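Search papers
Enter title, keyword or author

4.3 Grip loss during two-arm transfers

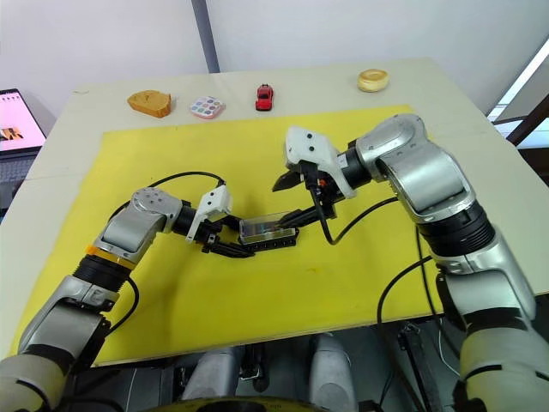

The most common fault in the Kanow trials was a one-sided release. Both arms held the transparent box, and the controller then opened one gripper before the other had reached its target force. We ran 20 transfers with the box and logged this fault in five of them. Three ended in a drop onto the board. In the other two the operator pressed the stop before the box came free.

Figure 5. Two-arm hold on a small clear box over the yellow board.

The cause was a timing error. Force readings from the right wrist reached the controller 13 ms late — long enough for the Clelunex planner to act on an old value. The delay did not show up in the August bench tests at Cáceres, where each arm was run alone.

We made two changes. The planner now rejects any reading older than 10 ms, and neither gripper may open until both report a steady hold. The fault did not return in 20 further transfers, but each one took longer. We have not tested the fix with heavier boxes, and the stop button remains within the operator's reach for all two-arm work.

Shares 13 | Comments 5

Related items
Stale sensor readings in the Womport arm controller
Stop button placement for tabletop robots
Clelunex planner: known faults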